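From: Lucienne Vidal
To: teleop-hobby list
Date: 13/10/2022
Subject: Re: how many demos before it stops embarrassing me

Pons wrote:
> I've recorded 15 runs of the house task and the policy
> still wanders off toward the colour it likes best. Do I
> need more demos, or just better ones? Harker says to
> throw out anything with a pause in it.

Harker says that about everything, including conversation. I'd keep the short pauses and bin the runs where you changed your mind halfway to a block. A hesitation over the grasp is fine. A U-turn gets learned faithfully and then performed with great confidence.

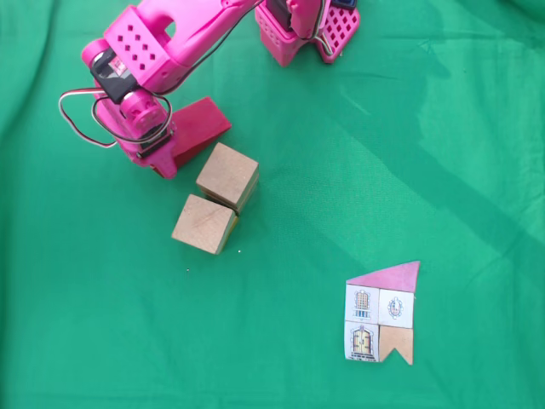 My own count is 78 runs by leader arm, and I'd call five of them elegant. The trouble is nearly always the first reach. I come down over the red wedge at whatever angle my wrist fancies, and with the two plain cubes sitting right beside it there isn't much room for fancy. So now I pick one approach and stick to it for the whole session – dull to record, but the grasps are far more consistent. I also shift the paper house between runs, otherwise the arm just memorises a spot on the cloth.

Before you record another batch, replay your 15 at half speed and watch only the gripper. You'll wince, but you'll know which ones to cut. And check the wrist cable has slack – mine tugged at full reach all through January and I blamed the software.

Lucienne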